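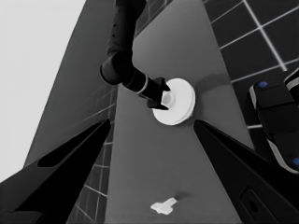
Is it going to do anything by itself, or are we watching a film? A visitor asked that at the open day in Vedidthorpe before the demonstration had started, and I want to begin with it tonight.

(Leave the slide up. Let people look before going on.)

Short answer: it was a simulation, running live on the big screen in the Skotberg training hall. The arms were computer models, and so were the table and the white parts on it. The real cell was behind glass at the other end of the building and we saw it after lunch.

On the slide one arm has hold of the round white part. The small white piece is still lying on the table. Point to both, people at the back will miss the small one.

Who went and why

Our group was there on a Wednesday in March. Doors opened at 9. We went to find out if two-arm handling is any use to shops our size. Skotberg makes plastic housings and does its own assembly. The simulator they use is called Alano. The controller software comes from Noiphan. Say both names slowly, I was asked to spell them last time.

The morning session

The presenter set up a job on screen and ran it in front of us. There was no narration track. When a run failed, it failed on the screen, and the presenter stopped and talked about it. I liked that part best.

Figure to give: 2967 simulated runs of this one job before they tried it on the real cell. Pause there. Then say that most of those ran overnight with the screen off, so it is less staff time than it sounds.

What they change between runs:
Where the parts start on the table
How far the fingers close
How fast the arm comes down
Which arm goes first

The order of the arms mattered more than I expected. With two arms over one table, a lot of the work is keeping each one out of the other's way. The presenter spent a good part of the session on that and hardly any on the grip.

Ask the room: who has had a clash between a robot and a fixture? Give them time to answer. If it's slow, tell the story about our own palletizer and the guard rail.

The afternoon

We went to the real cell in 2 groups. It ran for 49 minutes while I was there. It stopped 3 times, and each time an operator cleared it and restarted. Skotberg did not hide this. They said the simulator treats every part as perfect, and molded parts have flash on them and don't always sit flat. They are working on adding that.

Don't oversell this bit. I saw one cell on one afternoon.

Costs

They would not give a price for the full setup – I asked, and so did others. The simulator can be licensed without the arms, and that is the piece I would look at first. You could test a layout before buying any hardware. Training for it is done at Vedidthorpe, and they take small shops.

Likely questions

Does it replace an assembler? At Skotberg the same operators now load and check. I did not get to talk to them alone, so say that.

Can you bring your own parts? Yes, as drawings, sent ahead. They prefer simple shapes to begin with.

How close is the simulation to the real thing? Close on movement and timing. Weaker on contact, meaning anything that slips, bends or sticks.

Do you need a programmer? Someone has to own it. It was a maintenance tech in their case.

If there is time left, go back to the slide and take questions with it up. The next open day is not fixed yet. Sign-up sheet is by the door, next to the coffee.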